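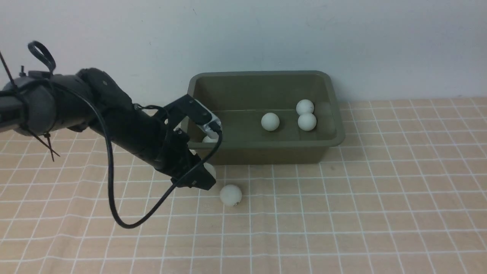 How to Clear Out and Reorganize a Game Closet

Set aside one Monday evening or a free morning. A closet of average size takes two passes, one to empty it and one to put things back, and the second goes faster if you take a break in between.

What you need: trash bags, masking tape, a marker, rubber bands, zip-top bags, and a few plastic tubs. The tubs don't have to match. Wait until step 3 to buy any.

Step 1. Empty everything

Take it all out, including whatever is on the top shelf. Wipe the shelves and let them dry. If a shelf sags in the middle, flip it over before you load it again. I added a center bracket to mine, a Skenard one from the hardware store, and it has held fine under the heavy boxes.

Step 2. Check each game

Open every box. Read the parts list in the rules and see whether enough is there to play. A missing die or pawn can be replaced from another set. A missing card usually can't, so put that game in the giveaway pile with a note taped to the lid saying what it lacks.

Jigsaw puzzles are the slow part. I did not count our 1085-piece harbor puzzle. I gave it to my sister, who likes doing that sort of thing, and moved on.

Step 3. Sort what has no box

Loose items cause most of the mess: dice, score pads, marbles, balls, decks of cards. Cards get a rubber band and then a zip-top bag. Small flat things go in bags too. Round things go in a tub with enough of a side to keep them from rolling off the shelf. Keep one kind of thing to a tub — mixed tubs fill up with junk within a month.
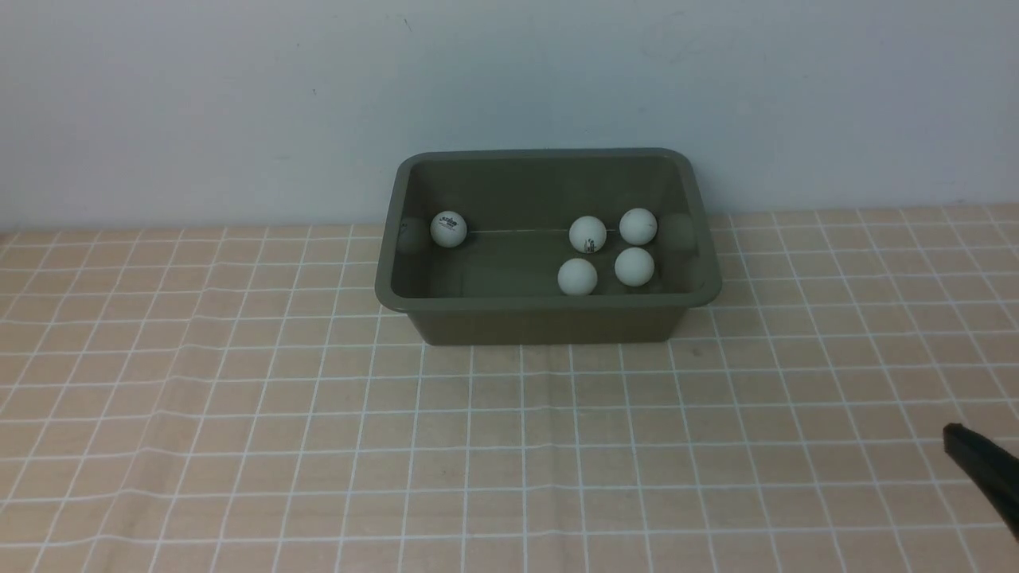
One reader wrote in to say she had given up on lids altogether. "The kids never put them back on, so the lids ended up behind the dryer and the tubs got used anyway." I still use lids on anything with parts smaller than a marble, but for the rest I think she has a point.

Step 4. Load the shelves

Heavy boxes go at the bottom, stored flat. Games for small children go at their eye level. Put the ones you play most at waist height, and leave a gap at one end so a box can come out without moving the stack.

Step 5. Label

Write on masking tape and stick it to the shelf edge, below the item. Tape on the tub itself comes off with handling. Redo the labels in August, before school starts, and spend 15 minutes putting strays back at the same time.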